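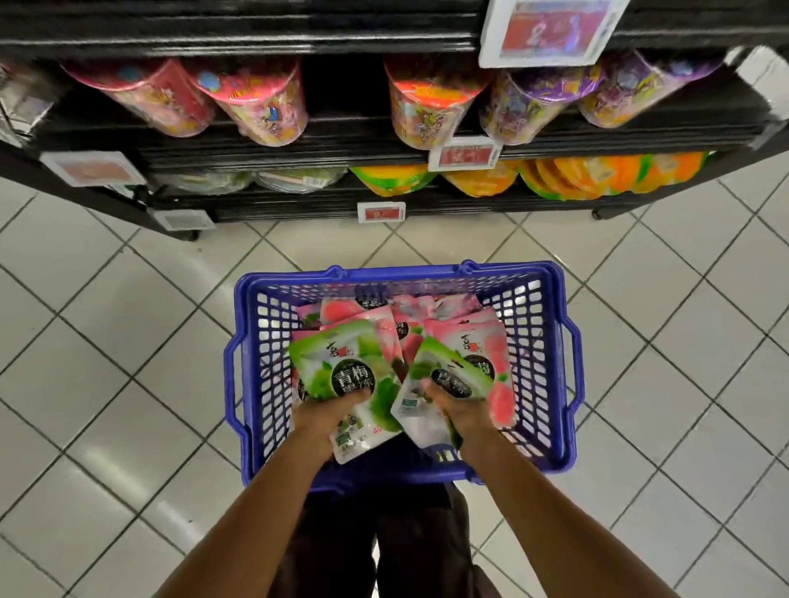 Sachets de gelée au-dessus du panier bleu, prune verte en main gauche, pêche en main droite.

Février
Par Loukia Vrettos

Ticket 703 : tête caméra Fella, flou intermittent pendant les prises en rayon

Priorité : moyenne (haute selon Cadi Bevan, qui relit les séquences)

Symptôme. Quand les mains travaillent au-dessus du panier, les étiquettes des sachets se lisent. Dès que l'opératrice relève la tête vers les tablettes en tenant un article, tout file, l'article compris. Le module de préhension Pramar apprend à partir de ces séquences où poser les doigts du robot, et on ne peut pas lui reprocher d'hésiter devant une traînée orange.

Matériel : la Fella montée sur bandeau, firmware d'origine, boîtier d'enregistrement à la ceinture. Réglages par défaut, c'est-à-dire ceux que quelqu'un a laissés.

Première hypothèse, la mienne : optique sale. Nettoyée au chiffon microfibre. Aucun changement, mais elle est très propre.

Deuxième hypothèse, celle de Savvas Margaritis : jeu dans la fixation. Il a raison sur le jeu. La vis de blocage de la rotule avait perdu un bon quart de tour et la tête oscillait à chaque pas. Resserrée, frein filet faible, trait de peinture en travers pour voir si elle bouge. Nouvelle série en rayon : l'horizon ne danse plus, le flou est toujours là. Je laisse la ligne dans le ticket parce que le bandeau suivant aura le même problème.

Troisième hypothèse : la mise au point. Verrouillée en manuel sur la distance du panier. Les prises en hauteur deviennent floues d'une autre manière, plus uniforme, presque élégante. Retour en automatique.

Quatrième essai, regarder enfin le journal d'exposition, ce que la procédure demande de faire en premier. Au-dessus du carrelage clair, l'obturation reste courte. Tournée vers un meuble noir, la caméra trouve qu'il fait nuit et rallonge la pose jusqu'au plafond autorisé. Le plafond autorisé était « aucun ».

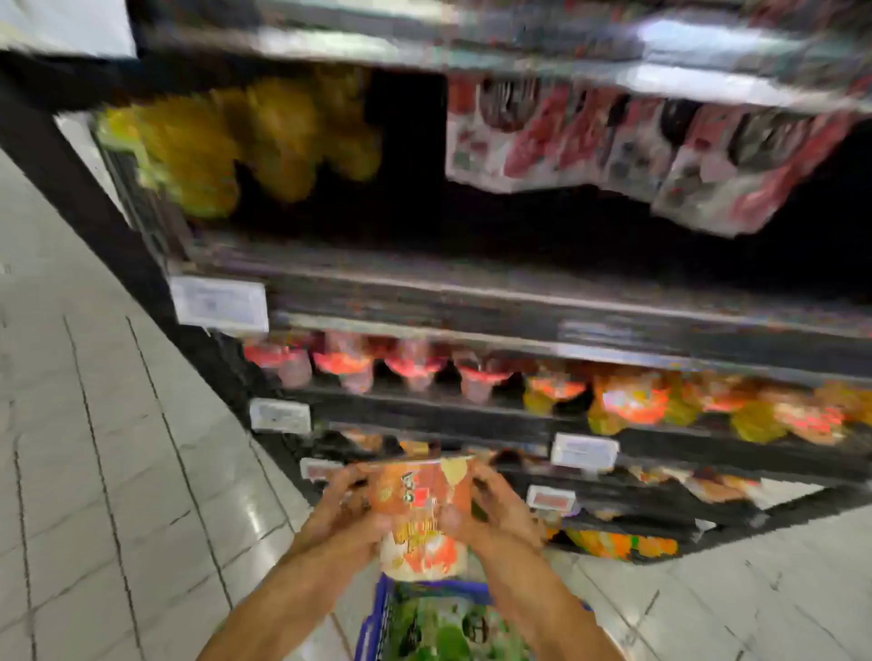 Restait à choisir une valeur. À 2 ms, l'image est nette et le fond des tablettes est d'un noir complet, avec du bruit par-dessus. À 12 ms, les couleurs sont jolies et le moindre mouvement de tête bave encore. À 7 ms, on perd un peu dans les creux, mais les contours des emballages tiennent et les doigts aussi. Gain plafonné pour que la caméra ne se rattrape pas de ce côté-là.

Védís Vestergaard demande s'il ne serait pas plus simple que les gens bougent moins vite. Testé. Les opératrices ralentissent très bien pendant trois articles, puis elles font leurs courses comme tout le monde. Et le bras recopie la lenteur : sur le banc, Pramar s'approchait d'un pot avec une prudence de démineur. Proposition classée.

Réglages appliqués :
- exposition : automatique, plafond 7 ms
- gain : automatique, plafond abaissé d'un cran
- mise au point : automatique continue
- zone de mesure : centre bas, là où passent les mains
- balance des blancs : verrouillée au début de chaque série

La dernière ligne n'a rien à voir avec le flou. Elle était fausse aussi.

Piège à noter : le boîtier revient aux valeurs par défaut si on retire la batterie avant la fin de l'écriture du profil. Le voyant vert ne signale pas la fin de l'écriture. Il signale qu'il y a un voyant vert. Attendre le bip, puis relire le profil depuis le portable.

Commentaire de Zoi Tsakiris : « J'ai repris deux séries avec le nouveau profil. Étiquettes de prix lisibles quand je m'arrête, pas toujours en marchant. Les prises sont propres. Par contre le bandeau serre. »

Réponse : pour les étiquettes de prix en marchant, hors périmètre, Pramar ne paie pas. Pour le bandeau, ouvrir un autre ticket, catégorie Mécanique. La catégorie Confort a été supprimée.

Reste à faire : copier le profil sur la deuxième tête, trier les anciennes séquences avec Cadi (écarter celles où la pose dépasse 12 ms, garder le reste), corriger la fiche de démarrage pour remonter le journal d'exposition avant le chiffon.

Statut : résolu, en observation. La vis n'a pas bougé.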